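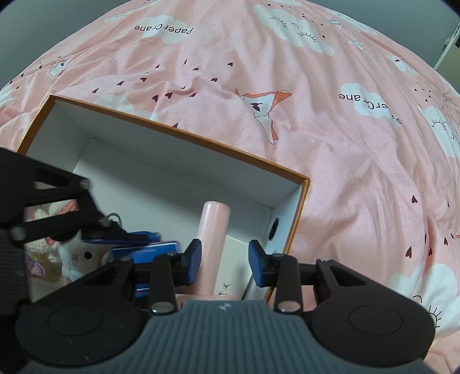
Lirnero Home Demonstration Visit

Lirnero is a working demonstration of two hand-held grippers, carried out in an ordinary room with ordinary belongings. A trainer from Altholm brings the equipment, sets it up and shows your staff how to record a two-handed task with it. Your staff then do the same task themselves.

The visit is meant for research groups and small automation teams who are deciding whether hand-held recording fits their project. No robot arm is needed on site. The operator holds one gripper in each hand and does the job directly, and a camera on the gripper records the work from close up.

The standard task is a box on a bed. Small personal items go in and out of it: soft toys, cases, a tube, a boxed notebook. We picked it for the mix of shapes. Plush gives way under the finger pads and a rigid case does not, and the side walls of the box limit the angle you can come in from. Most people find the corners harder than they expected.

You can also choose your own task. Tell us at booking so the trainer can plan the session.

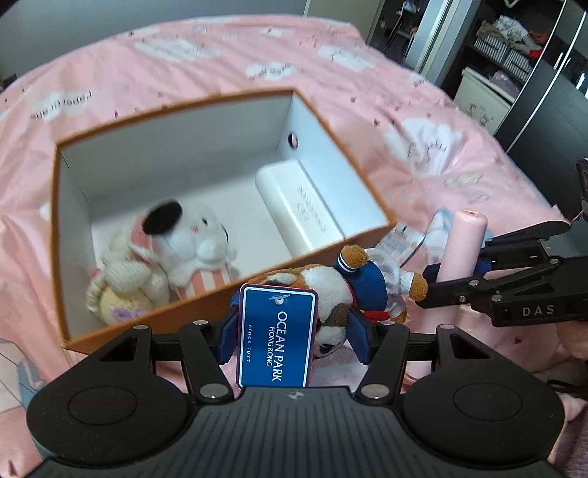 What the visit covers

Setup and fitting. The trainer adjusts the grips to each operator. Allow 20 minutes for the first person and less for the rest.

Single-item pickup. One gripper, one object, repeated from different sides. Tags, loops and loose trim are left on – they get in the way in real homes, so they stay for the demonstration.

Two-handed work. One gripper holds an item while the other reaches for the next. Operators learn to keep both sets of fingers where the cameras can see them.

Review. Recordings are played back on a laptop in the room. The trainer marks the takes that are usable and explains why the others are not.

A group of 4 operators can normally finish all of this in one afternoon. At our May visit to Sembiring, the group made 200 takes and kept 182 after review. Your own figures will depend on the task and on how much time people spend practicing first.

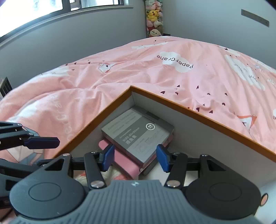 Two grippers at the open box, with a painting notebook lying in the far corner.

What you provide

A room with a bed or a large table, and space for one person to stand and move on at least two sides. Daylight is fine. Please close the blinds if direct sun falls on the work surface.

Some 300 square feet is enough for the full group, including the review laptop. Smaller rooms work if people take turns.

Patterned bedding does not have to be changed. Clear away anything with names or addresses on it, and let the household know that the room itself will show in the recordings.

What stays with you

All recordings from the day, the trainer's review notes, and a printed setup sheet. The grippers go back with the trainer. Groups that want to keep recording can ask about the Naltaron loan kit, which is booked separately.

Booking

Visits start at 1 p.m. unless arranged otherwise. Contact Rozália Polák at the Altholm demonstration desk with your location, the number of operators and a short note on the task you have in mind. Changes to the task can be made up to a week before the visit.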